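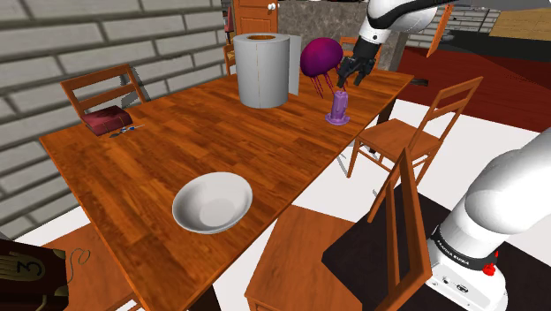 Fig. 1. Simulated dining room with clutter. The arm's fingers are open over the purple candle-like object.

Notes for Unit 6: Randomized clutter (Mahama)

Read the Stallness handout first, or the numbers below will mean very little to you.

The method fits on a napkin. Take a room, scatter objects that have no business together, render it, ask the policy for a grasp, repeat. Nothing is chosen for good taste, hence the jellyfish. Sizes are drawn at random too, and the paper towel roll plainly did well in the draw.

Skustov, the baseline, was trained on 1,821 scenes with plain backgrounds and tidy tables. Goslow saw only 1,000 scenes, all of them messy. On the 255 held-out test scenes, Goslow made 177 successful grasps. Skustov did worse, and you will work out by how much in the homework.

Before you get excited, two complaints. Mishra points out that the test scenes come from the same generator as the training scenes, so Goslow is sitting an exam written by its own tutor. Retamal would like to know what happens on a real table, where friction does as it pleases. Both are fair, and both will be on the midterm.

For next time: read Lu, sections 2 to 4. Skip the appendix unless you enjoy quaternions.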